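Fluson Repair Room is looking for a part-time bench assistant (two positions)

Fluson is a small repair room on Khoury Street. We fix household things that people bring to us: lamps, toasters, chairs, drawers, radios, sewing machines and many other things with screws in them.
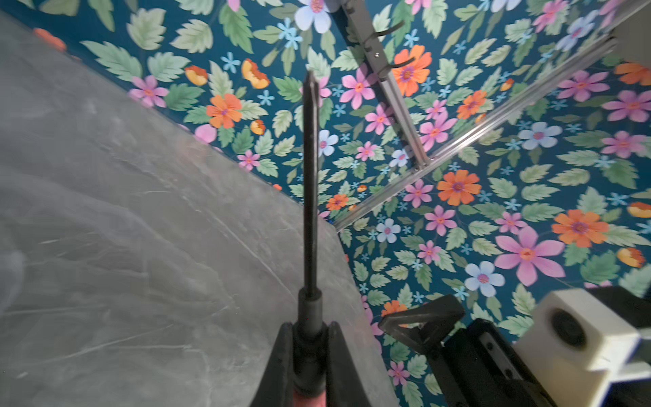 We are open since January and the work is growing faster than we expected, so we want to hire 2 persons who like hand tools and have patience. You do not need a diploma. You need steady hands, and you should know the difference between a screw that is tight and a screw that is already damaged.

What you will do

You will work at the bench in the afternoon, from 1 pm to 6 pm, three days per week. We agree the days together with you, and they stay the same for the whole month.

Most of the work is opening, cleaning and closing. A customer brings a lamp that does not turn on. You write the ticket, open the base, look for the loose part, and put everything back in the right order. Difficult electrical repairs are done by our technician and you will not be asked to do them alone. Furniture repairs are also part of the job – mostly hinges, handles and legs that move.

At the end of each shift you put the tools back in their places. We have 174 hand tools on our list, and each one has a number. The long screwdrivers are the ones we search for most often, so please be strict with them. If a tip is worn, you put the tool in the repair drawer and write it in the notebook. Please do not return it to the others.

You will also help to sort the small parts which we receive from Kudier, a shop that closed and gave us its remaining stock. There are many boxes with mixed screws, springs and knobs, and only a part of them is sorted until now. It is quiet work and some people enjoy it very much.

What we ask from you

You are 18 years or older.
You have used hand tools before, at home or at work.
You can read and write simple English for the tickets. We are ourselves not all native speakers, so an accent or a small mistake is no problem.
You can stand or sit at a bench for five hours with one break.
You are polite with customers, also when the repair is not possible and you must tell them so.
You can lift a small chair or a sewing machine.

It is a plus if you know how to sharpen tools, solder, or glue wood joints. If you do not know it, we can teach you in the slow weeks.

What we offer

The contract is for six months and can be made longer if both sides are satisfied. The pay is by the hour and we tell you the exact amount in our first reply, before you come for a visit. After the trial month you receive 200 dollars for your own work shoes and apron, or for tools that you wish to keep when you leave. Coffee and tea are free. You may use the bench for your own repairs in the morning, when the room is not open to customers. Please only ask one day before.

The trial month is paid the same as the other months.

How to apply

Send us a short letter by email or bring it to the room. We do not need a long resume. Please write:

which tools you have used and for what
one thing that you repaired, or tried to repair, and how you did it
which afternoons you are free
when you can start

You can write "Stunis" in the subject line of the email. It is the name of our mailbox for job letters, and in this way your message will not be mixed with the repair requests. If you come in person, we are at 763 Khoury Street, entrance from the yard, second door. The bell is weak, so please press it long.

We answer every letter within two weeks. If we think the work can fit you, we invite you for one hour at the bench. You will open and close a simple object together with one of us, and after this we talk about the hours and you can ask your questions. Bring glasses if you need them for close work.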